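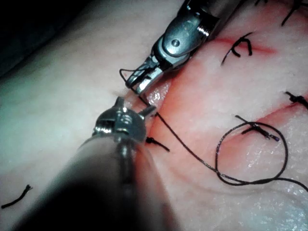
The Closing Examination

The Bielecka Institute of Surgery held its closing examination in September, in the long room on the second floor, and admitted to it all persons who had completed 300 hours of supervised suturing. In the year with which this account is concerned there were 19 such persons. Thitima Suwannarat was the last of them on the printed list, the order having been drawn by lot the evening before.

The rules were read aloud to each candidate by the registrar, Mr. Gergely Pintér. The candidate would be given one length of black suture and one incision. The candidate would close the incision to the satisfaction of two examiners, who would watch from their own desk and would not speak. The candidate might put questions to the registrar, who was permitted to answer only by reading the relevant rule again.

Miss Suwannarat listened to the rules and signed beneath them. She asked whether the time began at the first movement or at the first bite of tissue. Mr. Pintér turned back a page and read the fourth rule again, which said that the time began when the candidate began.

The examiners that year were Dr. Elvira Mamani, of the Institute, and Dr. Dwayne Obi, who had come from the hospital at Nurkine and was to return there by the evening train. They had not served together before. During the midday recess they had disagreed over a candidate whose stitches were even but whose thread had frayed, and the disagreement had been entered in the register in Mr. Pintér's small handwriting. Neither had been pleased to see how long the entry was.

At ten minutes past four Miss Suwannarat took her seat and looked at the work before her. The tissue was pale and had a slight shine. The incision crossed it on a slant, and its edges were red. She noted that the slant ran away from her better hand, and she moved her chair a little to the left. Dr. Obi wrote this down.

She did not begin. One minute passed, and then another. It was not an offense under the rules to sit still, but no candidate that day had done it, and Dr. Mamani raised her head from the marking sheet. Mr. Pintér looked at the clock and then at the fourth rule, which offered him no assistance.

It should be explained that Miss Suwannarat had been taught by Mrs. Zubaida Satti, who had retired from the Institute in the spring. Mrs. Satti held firm views on thread. She required her students to lay the strand out across the field before they did anything else, and to look at where it wished to curl. A thread, she told them, had been wound on something for a long time before it came to them. She had taken the whole of one winter term over this point, and a complaint had been made about it by a student who later withdrew the complaint and sent her a plant.

Miss Suwannarat laid out the thread. It went across the red line nearly straight and then, toward the right, fell into a wide loose loop that nearly closed on itself. She left the loop alone. A candidate earlier in the day had pulled such a loop tight to be rid of it, and the resulting knot had ended his examination.
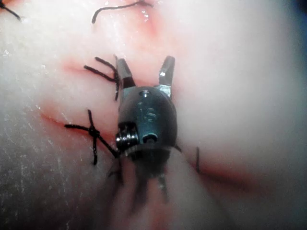
She opened the jaws of the instrument and held them open over the tissue for as long as it took her to breathe out. Then she made the first stitch.

The record of the next part of the examination is brief, as the examiners wrote little. Dr. Mamani put down the word "spacing" and underlined it, which in her notes was a mark of approval. Dr. Obi put down nothing. He had placed his pen on the desk and was leaning forward with both hands on his knees. The loop grew smaller as the thread was drawn from it, and at no time did it catch.

At the fifth stitch Miss Suwannarat stopped and took it out again.

The rules allowed a stitch to be removed, at a cost of two marks. To both examiners the stitch had seemed sound. Miss Suwannarat replaced it a very small distance to the side and continued. When she had tied the last knot she set down her instruments and said, to the registrar, that she had finished. It was twenty-five minutes to five.

"Does the candidate wish to make a statement regarding the fifth stitch?" asked Mr. Pintér, reading from the ninth rule.

"It was pulling," said Miss Suwannarat.

"Is that the whole of the statement?"

"Yes, sir."

She was asked to wait in the corridor. A bench had been provided there, beneath the portrait of the founder, Dr. Bavudska, who was shown with his hands behind his back. The other candidates had gone down to supper. She could hear plates, and the voices of the examiners, though none of the words.

Dr. Obi held that the deduction should not be applied, the removal having improved the closure. Dr. Mamani held that the rule made no mention of improvement. Dr. Obi said that he would have left the stitch in, and that he had been thinking for some minutes about the number of times he had done so. Dr. Mamani did not reply to this at once. She went over to the table and bent down close to the work, and remained there long enough for Mr. Pintér to light the second lamp.

The deduction was applied. The register shows that the candidate passed, with two marks withheld under the seventh rule, and that both examiners signed without comment. Below the signatures, in the space reserved for matters of housekeeping, Mr. Pintér entered that Dr. Obi had missed his train, that a room had been found for him, and that he had asked for the address of Mrs. Satti.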